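Buscar en el cuaderno

Cuaderno de taller, febrero, 16:30

Sigo con el orden de la tornillería pequeña. Sayaka dejó ayer la lista de lo que se gasta de verdad y la he cruzado con lo que había en los cajones: 33 referencias, de las que 12 llevan sin tocarse desde antes de la mudanza. Esas van a la caja de Rellar, con etiqueta, y que decida Isamu.

Arandelas M3 y M4 separadas. Los prisioneros estaban mezclados con los pasadores y me han llevado 30 minutos. Falta pedir separadores de latón a Strobel.

Para la mesa, organizador de tapa con casillas pequeñas. El gris oscuro deja ver algo del contenido, pero prefiero etiquetar igual. Lo pongo en el centro del tablero blanco, con los cierres hacia quien trabaja.

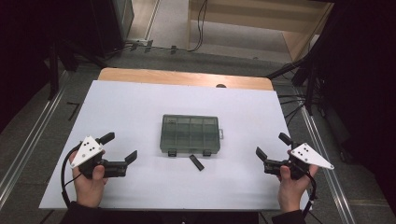

Última modificación de la página: febrero, 18:05 (S. Ogura)

Pendiente: repasar las casillas con Toshiko y anotar en la tapa qué va en cada una. No llenarlas hasta arriba, al cerrar se pasan piezas a la de al lado. Dirk pregunta si quedan tuercas autoblocantes; quedan 90, en bolsa, estante de abajo.

2 comentarios · Compartido 1 vez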